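Household task automation

Household task automation is the use of general-purpose machines to carry out domestic work such as tidying, laundry, dishwashing and bed making. The term is normally reserved for machines with one or more arms that can be given more than a single job. Appliances built around one process, such as washing machines and disc-shaped floor cleaners, are treated separately, although they account for nearly all of the automatic work done in private homes.

Background

Industrial arms have welded, painted and stacked goods for decades in places arranged to suit them. Parts arrive at a known position, in a known orientation, and a fence keeps people out. A home offers none of these conditions. Objects are left where they were last used, lighting changes through the day, and furniture is moved without notice. Early domestic projects tried to bring the factory method indoors by fixing markers to shelves and drawers. The approach worked in demonstration kitchens and was mostly dropped once it was tried in occupied apartments.

Later work moved toward learned control, in which a machine's movements are derived from many recorded or simulated attempts. Simulation is attractive on grounds of cost: a dropped cup breaks nothing, and a room can be reset in an instant.

Picking up from the floor

Floor clearing is one of the most frequently studied chores. It requires the machine to find a small item, bring a hand down to it without striking nearby furniture, close on it, and carry it to a surface or container. Each step is simple for an adult and each has its own typical failure. The descent is often the hardest part for two-armed machines with a bulky torso, as the arms must reach low and forward past the body. 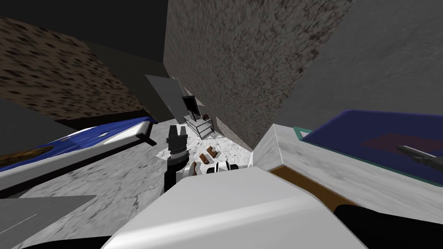
Simulated bedroom with both arm ends of a robot over a marble floor, near several small brown items.

In the Skamach task set, compiled by Joana Valente and Inês Frade, floor clearing is scored in four stages: approach, contact, lift and placement. A trial that fails at one stage receives no credit for later ones. The authors reported 3268 simulated trials with a two-armed model and found that contact was lost most often between lift and placement, when the wrist was turning. Block-shaped items were held more reliably than round or tapered ones. The set has been criticized for its use of rigid objects only. Socks, charging cables and sheets of paper, which make up much of what is found on a real bedroom floor, are absent.

Soft goods

Laundry remains largely unsolved outside controlled trials. A towel laid flat on a table can be folded by several laboratory systems, usually slowly. A towel pulled from a mixed heap is another matter, as the machine must first find two corners. The Stillen folding bench, described by Idalina Rebelo, averaged 9 minutes per shirt when started from a heap and 16 seconds for a single fold when the shirt had been spread out by hand. Bed making has received less attention. Fitted sheets in particular call for a strong pull at one corner while another is held in place, and most light arms cannot supply the force.

Clutter and layout

Performance falls quickly as rooms fill up. A machine that handles an item well in open space may fail when the same item lies beside a bed leg or under the overhang of a cabinet. Three causes are commonly given: the arm blocks the machine's own view of the target, the planner rejects safe paths as too close to furniture, and the base cannot be placed where the arm has useful reach.
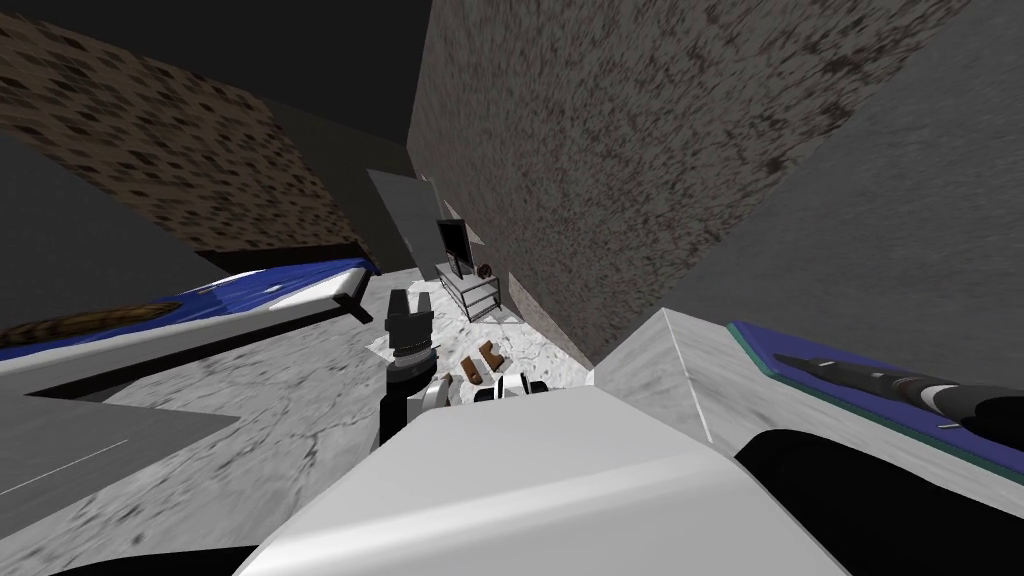 Mafalda Guerreiro's comparison of planning methods, published in February, addressed the second cause. Reducing the safety margin around furniture raised the number of completed pickups but also raised the number of light collisions, and no single margin was best for all rooms. Guerreiro recommended that the margin be set by what stands nearby — small near a bed, large near a screen or a lamp. The suggestion requires the machine to recognize furniture correctly, and errors of that kind were left out of the study.

Shop-floor chores

Small workshops present a middle case. Sweeping, returning tools to a board and sorting offcuts resemble housework, but the range of objects is narrower and the staff can be trained to leave things in certain places. Tawfik, a maker of light assembly benches, ran a tool-return arm on one shift for 20 weeks. Leonilde Carvalho, who reviewed the trial, concluded that the arm did the job adequately where tools had been set down singly, and that a worker still had to untangle piles before it could start. A similar trial at Takon was ended early and its results were not released.

Current status

As of Sunday, April 22, 2018, no general-purpose machine was in ordinary household use for chores of the kind described in this article. Individual tasks have been completed repeatedly in simulation and, less often, in furnished test rooms. Transfer between the two remains uneven — friction, cable drag and soft materials are modeled poorly, and success rates usually drop when a method is moved to hardware.

See also

Grasp planning
Mobile manipulation
Service robot
Time-use survey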